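Quick one before the November issue closes. The handling rules have been redone and the new sheet is live as of this morning. Old sheet = bin it. If there's still a copy taped up at your bench, that one too please.

What's changed, in no sensible order.

**Hollow things.** Cups, beakers, pots. Up to now the sheet just said "grasp securely", and everyone read that their own way. Now: one finger inside the rim, one outside, pads flat to the wall, and you don't lift until both are touching. One pad on the lip isn't a grasp. Log it as contact. Ginevra went back through 593 cup entries from the Carkov bench and found 139 down as grasps that were really contact only. Not blaming anyone, the wording was poor. But it does mean the summer numbers for cups are too rosy and we're relabeling them. Relabelling. Sorry, typing fast.

**Closing speed.** Glazed or shiny items go at 50 per cent until both pads are on. Then whatever your job sheet says. Guido wanted it lower, Prosser wanted it left alone, 50 is where we ended up. Will be looked at again in spring.

**Screws and pivots.** Look over the fingers and the linkage plates at the start of every shift. Fasteners snug, nothing rubbing, pads clean. Tick the box AFTER you've looked. A wipe with a dry cloth is enough for the pads, no solvent, it ruins the surface and we've already replaced one pair at Norkard this way.

**Hands.** No reaching in while the arm has power. Not to straighten a cup, not "just quickly". Pause isn't off. Stop, wait for the lamp, then reach. We had this in the old sheet as well but on the back page, so it's moved to the top.

**Backdrop.** Keep it plain and keep it clear. No pens, no tape rolls, no mugs of tea. If the light changes halfway through a session, write down the time. Tassanee has done a half-page on this and it's better than anything I could write, ask her for it.

**Printed items.** Anything with a pattern or cartoons on it gets its own line in the log with the pattern side noted (up, down, facing arm). Bit of a faff. The Eltirus people asked for it and it does make finding things later alot easier.

Still open: what to do when a cup is on its side and you can only get at the mouth from an angle. Sveva says reset it upright every time. Carmela says no, leave it, that's the hard case and the rules ought to cover it. I'm with Carmela but it's not settled. Comments to either of them by the end of the month, in writing, not shouted across the canteen.

Sign-off: everyone who runs a bench needs to initial the new sheet. Both pages. Takes 2 minutes. Agency staff as well, and anyone covering nights.

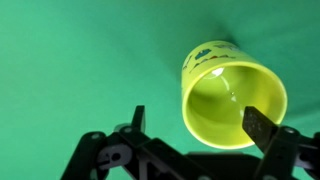
*Filed under: Good practice / Gripping*

Yellow cup on its side, right finger at the lip, left finger standing clear. By the new sheet that's contact, so log it as contact. Questions to Guido, he's in until four.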